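# About Neslow Coffee School

We started in 2000 in the back half of an old shoe repair shop in Kukedmont, with one secondhand espresso machine and a waiting list that was mostly our neighbors. The idea was a small one. People in town kept asking where they could learn to make a decent cup of coffee without moving to a big city or signing up for a year of something, and we thought, well, we have a machine and we have Saturdays. It grew from there, slowly and with a good deal of spilled milk.

These days we run 26 courses a year out of our building on Zeleke Street, which we moved into when the shoe shop roof finally gave up. You'll find us between the hardware store and the laundromat (park behind the laundromat, they're very kind about it). There are two teaching rooms downstairs and a tasting room upstairs that gets lovely light until four in the afternoon or so, and a rather steep staircase we apologize for in advance. If stairs are a trouble to you, let us know when you sign up and we'll hold your tasting sessions on the ground floor.

## Who comes here

All sorts! Some of our students are opening a café and want to get their hands on the work before they sign a lease. Some have been behind a counter for years and never had anyone explain grind size to them properly. Quite a few are retired and simply like coffee, and we're as glad to have them as anyone. Classes are kept to seven students, so you'll get plenty of time on the machine and plenty of time to ask the question you've been saving up.

## What we teach

The Foundations course is where most people begin. It covers beans and roasting, grinding, espresso, milk, and brewing by hand, and it finishes with a morning of running a pretend café for whichever friends and family you can talk into coming. After that there's Skedirard, our longer program for people who want to work in the trade. It takes 52 weeks, one evening a week, and it goes into the parts of the job that don't fit on a menu: ordering, cleaning schedules, talking to suppliers, setting prices, and keeping your patience at seven in the morning.
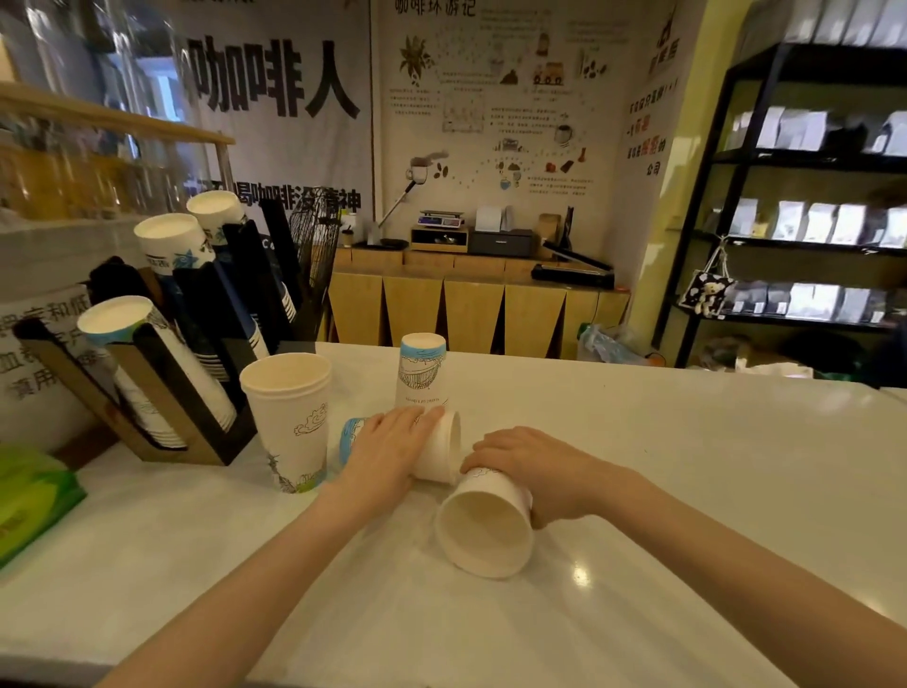
*Paper cups on the counter.*

## Coming to see us

We hold an open house every February, with coffee all day and cinnamon bread until it runs out, and you're welcome the rest of the year too. Call ahead if you can, so we can be sure somebody's downstairs to hear the door.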